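Canley House, shared room on floor 4
Room safety checklist, form 3237
Checked by: Nermina Kos
Second reader: Eleri Lloyd
Time: in the morning, before lunch

Marks used: OK, FIX, ASK

1. Door and way out
Door opens fully: OK
Free width between the shelf and the wall: 61 cm. FIX
Comment: On the old plan of the room this place is wider. I ask Tadeusz to move the shelf back to its first position.

2. Round table and chairs
Table stands level: OK
Chairs without cracks, legs firm: OK
Tablecloth not touching the floor where people walk: ASK
Comment: I like the cloth with the blue flowers very much, but it is long, and a person who stands up quickly can pull it. Clips under the edge would be enough.

3. Cables
No cable under a chair leg: OK
No cable hanging over the table edge: FIX
Power strip away from food and drink: FIX
Comment: Please lead the cables to one side only, and bind them. Tools with a sharp part, such as wire cutters, go back in the drawer after use. 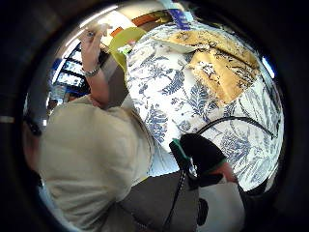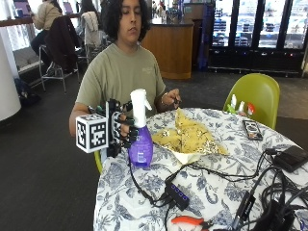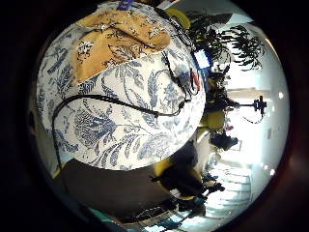
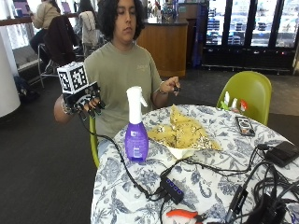
4. Spray bottles
Label can be read: OK
Head turned to the closed position: ASK
Stored apart from food: FIX
Comment: The same remark was in my last list. A spray bottle should not share the table with somebody's lunch, also when there is only water in it. Tarek Twal has offered the lower shelf by the sink. I agree with this.

5. Food and waste
Paper and foil thrown away after eating: ASK
Bin has a lid: OK
Comment: Hiba Moussa asked if eating at the table is still allowed. It is allowed, only please eat first and then work, and wipe the table between.

6. Power and fire
Extinguisher in its place, number 37: OK
Sockets without damage: OK
Heater from Rothe switched off and unplugged: OK
Comment: The paper tag on the extinguisher is hard to read. I request a new one.

Points with FIX should be ready before the end of March. Points with ASK I will discuss with Eleri, and she will write the answer under this list.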